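Chapter 9
When the Grip Lets Go

Before you start
You should have read the chapter on finger linkages and done the bench exercise on pad wear. If you skipped the bench exercise go back, it matters here.

In this chapter
Slips, drops and pinches
The Stirnatley drop
Reading a force log backward
Stop rules for small objects
Writing the fault report

Most gripper faults are boring. A pad peels. A pin works loose. A cable rubs through and the finger closes late. Then one day the boring fault meets something that breaks, or somebody's hand, and now it's an incident and there is paperwork.

The case we'll use through the whole chapter comes from the Stirnatley workshop in Lovuvville. Household sorting task, small objects, two-finger gripper with soft pads. The tool had run 90 picks that morning without a complaint. On the next one it closed on a glass bead bracelet, lifted, and let go. Bracelet hit the floor. Two beads cracked. The operator reached in to catch it — everyone does — and the fingers closed again on the side of a thumb.

No serious injury. A bruise and a bad afternoon. But look at what lined up. The release was a fault. The second close was not, it was the controller doing exactly what it was told: grip lost, try again. Wait time before the retry was set to zero. Whoever set it was thinking about speed and about objects, and a hand never came into it.

Keep those two events apart. Students mix them up every year and then the fix goes in the wrong place. A new pad would of cured the drop. It would have done nothing for the thumb. 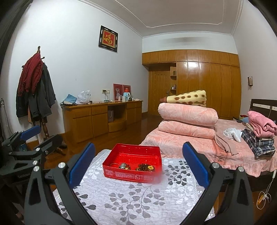

Small jewelry is a hard case for several reasons and you should be able to name them from memory by the end of section 9.2. Thin rings give the pad almost nothing to press on. Bead strings change shape as they lift, so a grip that was good at the start is a bad grip a moment later. Watch bands fold. Shiny surfaces confuse cameras. And a box has walls, so the finger can touch the wall first and report a firm contact that has nothing to do with the object.

That last one is called a false hold. Write it down. At Stirnatley the force log showed a clean rise, then a flat line, then nothing. The flat line looked like a grip. It was one pad against the side of the tray with the bracelet barely pinched underneath.

The Mwaipopo rule
Named for the training shop where it was first posted on the wall. Any lost grip is a full stop. Fingers open, motion off, person looks, person restarts. No automatic retry while a hand can reach the work. It is slow and people hate it. Use it anyway.

Some shops use a softer version with a 4 second wait. We don't teach that one. A person fishing for a dropped bead is still fishing at 4 seconds, usually with their head down.

Note on the logs: the Cukach controller used in the exercises writes the newest line at the top. Read from the bottom up or you will get the order of events backwards. This catches poeple every term.

Key terms
Slip: object moves in the grip but is still held.
Drop: object leaves the grip.
False hold: contact force with no secure object.
Retry: any close command sent without a person asking for it.

Warm-up work
Find the retry setting on your bench tool and copy down its value. Then find out who last changed it, and when. If there is no record, that is your first finding and it goes in the report.

9.1 Slips, drops and pinches
Start with the slip, the easiest to miss. A slipping object still gives a force reading, often a steady one, and the only early sign may be a small change in finger gap. Pull up the gap trace next to the force trace before you read any further.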